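Whiteley open day, the toy people's building

Jun 25, 2018

So I finally made it to the open day at Whiteley! I've driven past the place for years (it's the long brick building behind the Arnholm bus depot) and always figured it was storage. It's not -- it's full of benches and tables and people who make, fix and test small things all day long, and once a year they let the rest of us wander through.

Getting there was easy. The shuttle from Arnholm takes 15 minutes and drops you at the side gate, where you get a paper wristband and a map that was folded wrong, so I spent the first part of my visit walking away from everything. I did find the coffee that way. It was fine coffee.

The downstairs hall belongs to Bikier, who do the wheels and hinges and little springs that go in other people's products. They had drawers and drawers of parts you could pick through, and a sign saying they stock 549 kinds of spring. I believe it. I bought a bag of mixed leftovers for three dollars and have no plan for them at all.

Upstairs was more my thing. Urketti has the long room with the windows, and that's where all the tables are set up with things to look at and handle. Tours go in groups of 25 and you get 30 minutes, which sounds like plenty until you're in there. I could have used twice that. I kept stopping at one table because of the color, mostly. If you put something bright orange and yellow in front of me I'm going to stand there like a kid at a candy counter, and I did -- two groups' worth of people went around me.

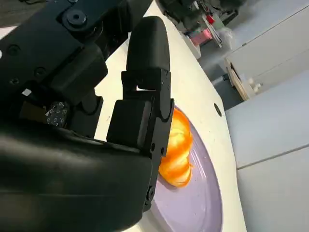
The orange and yellow one on the table, upstairs at Urketti. Look at that shine!

I love anything lumpy and a bit see-through. My grandmother had a glass bowl like that on her windowsill and I was forever being told to put it down, so maybe that's where it comes from. The woman leading our group was very patient with me and answered all my questions, even the one about whether they ever sell any of the things on the tables (no, but she said to ask again next year).

A few notes if you're going. Wear flat shoes, the stairs are the open metal kind. Bring cash for the Bikier drawers, they don't take cards. Lunch is a truck in the yard with a very long line, and the dumplings were gone by the time I got to the front, so I had fries. Eat early!

They told us there's a smaller evening opening in July, upstairs only, sign up at the front desk. I put my name down on the way out and then missed the shuttle by a minute -- next one was a long wait on a low wall, sorting springs.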